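Filed under: Kitchen & Table | Storage how-tos | Set-up guides

Part 2: Your lidded box and your plates, from first wash to first shelf

Right, you've got everything out of its wrapping and you want to get on with it. I wrote this part of the guide because Miyuki Okabe, who packs our orders, kept getting the same phone calls about the lid. So I sat down at my own table with a box and two plates and went through it all again as if I'd never seen one before (quite good fun, I recommend it).

You'll want a clear table and a dry tea towel. Put the box in the middle with a plate either side, pink one side and blue the other, and leave yourself plenty of elbow room.
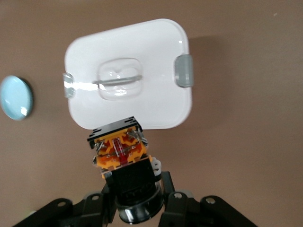
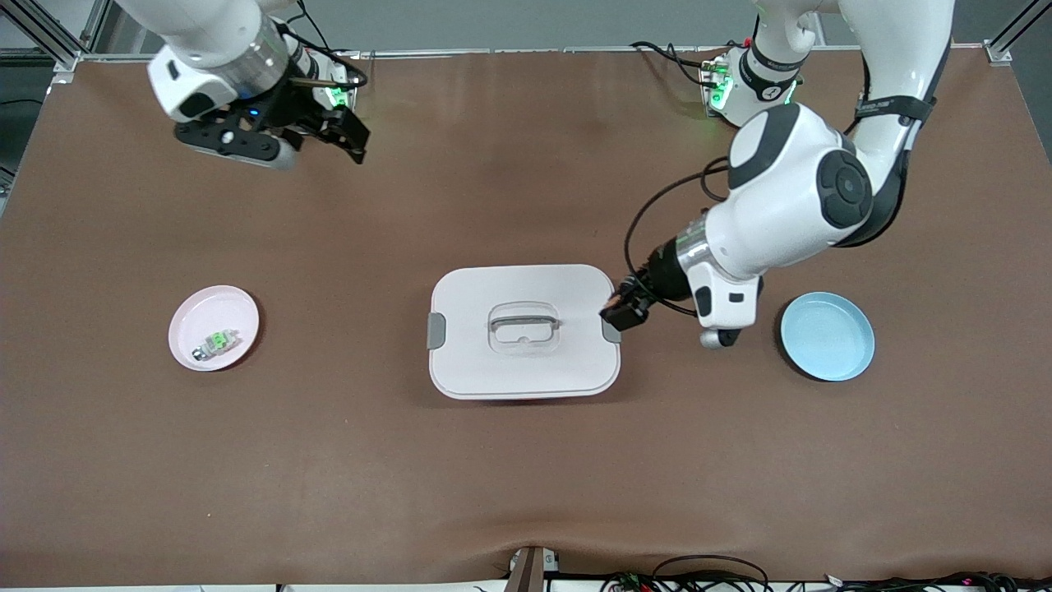
Before you start, get to know the clips. There's a grey one on one side of the lid and a clear one opposite. The clear one is a devil to spot, and people do tug away at a lid they think is open when that second clip is still done up! Run your thumb along the edge until you feel it.

Taking the lid off

1. Hold the box steady with one hand, low down on the side.

2. Undo the grey clip first. Put a fingertip under the bottom edge and ease it outwards. You'll feel it give.

3. Swap hands and do the clear clip the same way.

4. Take hold of the thin bar in the middle of the lid and lift straight up. If one side sticks, set it down and go back to step 2.

CAUTION: Don't carry a full box by the bar. It's for lifting the lid and nothing else. I did it once with a box of rice and I was finding grains behind the cooker until November.

First wash

5. Wash the lid by hand in warm soapy water, with both clips open. An old toothbrush is good for the dip under the bar, where crumbs love to gather.

6. Stand the lid on its edge to drain. Laid flat it holds a little puddle in the middle and you'll tip it down your sleeve (ask me how I know).

7. Dry inside the clips with a corner of the tea towel.

Note: the plates can go in with everything else in the sink, but keep scouring pads away from them. Rosalind Quintanilla in our shop took one to her favourite Kudden plate and she's still cross about it.

Putting the lid back on

8. Check the rim of the box for crumbs.

9. Lower the lid on level and press the corners down, working round in whichever direction you like.

10. Close one clip, then the other. If the second one fights you, the lid has crept sideways, so open the first again and start over.

CAUTION: Never thump a clip shut. Spares are part 771 and we do keep them, but I'd much sooner you didn't need one.

On the shelf

11. Stack the plates next to the box. If they have to go on top, put a folded cloth in between and stop at 6.

12. Turn the box so the grey clip faces you. Then you always know where the clear one is hiding.

Part 3 covers labels and which dry foods keep best.

Comments

Huvness: Step 12!! Two years I've had mine facing the wrong way round.

Ambrose: Can the lid go in the freezer? Can't see it in Part 1 either.

Clistero: I use a cotton bud for under the bar, the toothbrush was too fat for mine. Good guide though, printed it out and stuck it inside the cupboard door.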